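Wer in Estby eine Wohnung sucht, muss mit den Leuten reden

Im Tal gibt es nur wenige Maklerbüros, und das Büro Nonance ist eines der kleinsten davon: vier Schreibtische, ein Schaufenster zur Hauptstraße, im Hinterzimmer ein Regal voller Schlüssel. Die Inhaberin vermittelt seit vielen Jahren Häuser und Wohnungen in Estby und in den Dörfern darüber. Sie wollte in diesem Gespräch ohne Namen bleiben, denn, wie sie sagt, kennt sie hier sowieso jeder, und den anderen nützt der Name nichts. Wir haben uns morgens um acht getroffen, bevor das Büro geöffnet war.

Ich selber bin vor einigen Jahren als Mieter nach Estby gekommen und habe damals lange gesucht. Deshalb war meine erste Frage, warum man im Schaufenster so selten Mietwohnungen sieht. »Weil sie schon weg sind, bevor ich das Schild gedruckt habe«, antwortet sie. »Im letzten Jahr haben wir 49 Wohnungen vermietet. Davon waren 41 nie ausgeschrieben. Der Vermieter ruft mich an, ich rufe drei Leute von meiner Liste an, und am Abend ist es entschieden.«

Auf diese Liste kommt man, indem man persönlich vorbeigeht. Ein Formular auf der Internetseite gibt es zwar auch, aber sie gibt zu, dass sie es nicht gern liest. »Im Formular steht: zwei Zimmer, Balkon, ruhig. Das schreiben alle. Wenn jemand vor mir sitzt, erfahre ich, dass er um fünf Uhr zur Arbeit muss und im Winter nicht vom Berg herunterfahren möchte. Dann weiß ich, dass ich ihm oben nichts zeigen muss.«
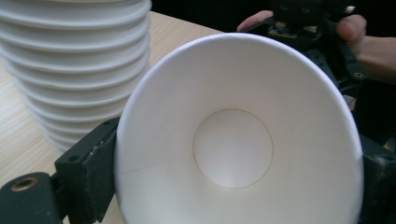 Die Siedlung Sarent

Am meisten wird im Moment über Sarent gesprochen, die neue Siedlung am Fluss. Dort sollen 264 Wohnungen entstehen, und das ist für einen Ort wie Estby eine sehr große Zahl. Gebaut wird von der Firma Valdebenito, die vorher nur in der Stadt tätig war. Die ersten Häuser sollen im Juni fertig sein.

Ich hatte erwartet, dass eine Maklerin sich darüber freut. Ihre Antwort ist vorsichtiger. »Wir brauchen die Wohnungen, das sage ich jedem. Junge Familien ziehen weg, und sie tun es nicht gern. Aber ich habe die Pläne angeschaut und mich gefragt, wo die Leute ihr Brot kaufen sollen. Es ist kein einziger Laden eingezeichnet.« Sie hat diese Frage auch bei der Informationsabend im Gemeindesaal gestellt. Die Firma habe freundlich geantwortet, im Erdgeschoss am Platz könne man später noch etwas einrichten. »Später ist im Bauwesen ein dehnbares Wort«, sagt sie und schenkt Kaffee nach.

Ob die Preise im alten Ortskern durch Sarent sinken werden, will sie nicht voraussagen. Bei den Häusern mit Garten glaubt sie es nicht. Bei den kleinen Wohnungen an der Durchgangsstraße - dort, wo der Verkehr am lautesten ist - hält sie es für möglich, und sie rät den Eigentümern schon heute, die Fenster zu erneuern und nicht auf den nächsten Mieterwechsel zu warten.

Was Käufer oft vergessen

Beim Kauf erlebt sie immer wieder das Gleiche. Die Leute kommen aus der Stadt, verlieben sich in ein altes Haus und fragen nach der Küche. Nach dem Dach fragen sie beim zweiten Besuch, nach der Zufahrt gar nicht. »Dabei gehört die Zufahrt bei uns oft dem Nachbarn. Das Wegerecht steht hoffentlich im Grundbuch, aber wer im Januar den Schnee räumt, das steht dort meistens nicht.« Sie empfiehlt, vor der Unterschrift beim Nachbarn zu klingeln und sich vorzustellen. Manche Kunden finden das peinlich. Eine Familie hat es trotzdem gemacht und kam mit der Adresse eines Ofenbauers und einem Glas Honig zurück.

Auch für die Handwerker hat das Büro eine Liste, und sie ist aus Papier. Darauf stehen nur Betriebe aus dem Tal. Geld bekomme sie dafür keines, betont sie, und wer zweimal nicht zum Termin erscheint, wird gestrichen. Zwei Betriebe seien inzwischen wieder aufgenommen worden, weil es für Schornsteine sonst niemanden gibt.

Zum Schluss wollte ich wissen, ob sie selber zur Miete wohnt oder im Eigentum. Sie lacht. »Zur Miete, über der Bäckerei. Ich habe zweimal fast gekauft, und beide Male hat ein Kunde das Haus dringender gebraucht.« Dann klingelte das Telefon, und der erste Besucher des Tages stand schon vor der Tür, mit einem Kinderwagen und einer Frage zu den Nebenkosten.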